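Gripper fault halts PC teardown cell at Hinthorpe

Nov 4, 2023 – Birkon has stopped one of its 2 automated teardown cells at the Hinthorpe recycling plant after a gripper failed to release on command. There were no injuries.

The cell strips desktop computers for parts. According to the fault log, the gripper closed on a power supply, reported itself open and began to retract with the unit still held. The arm tripped its force limit at 47 newtons and stopped. The cell had completed 1,442 removals since its last service in February.

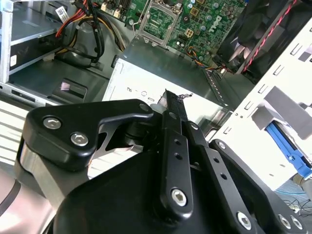 What caused the false reading?
A worn position sensor in the finger drive, which kept sending the "open" signal after the fingers had closed.

Torunn Hovland, maintenance lead at Hinthorpe, said the arm stopped as designed, but the controller should not have allowed a retract on one sensor alone. Solberg, which supplies the gripper, is sending a replacement drive and a software change that compares motor current with finger position before each move.

The second cell is still running at reduced speed. Birkon will restart the first after 128 test cycles without a fault – the guard doors stay locked during the tests.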